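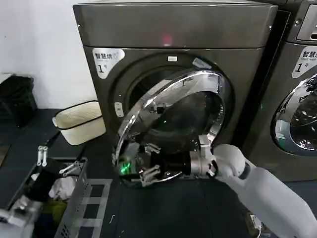
4.2 Teaching the door-hold skill

Bedoya plans a door as a hinge, and once it has a good arc to follow, the motion is lovely to watch! The planner needs three things from you: a hinge line, a grasp point and an open angle. Place the grasp point on the lower edge of the door ring, where the fingers can hook the chrome from below and hold the door swung out. With a washer next to the dryer, label each machine separately in the scene tree — dryer 1 and washer 1 will do nicely.

1. Open the Ivano panel and load your scene.
2. Click Add Hinge, then draw the line from top to bottom.
3. Set the grasp point and choose Hook, not Pinch.
4. Enter 75 for the open angle, in degrees.
5. Press Preview. Bedoya samples 200 paths and shows the smoothest in blue.
6. Press Run at low speed.

Note: Shiny rims and dark glass can leave holes in the depth map. Turn on Fill Rim before step 3 and most of them close up.

Caution: Keep a hand near the stop button on the first run. If the log shows error 355, the arm has left the arc; press Release before you move anything by hand.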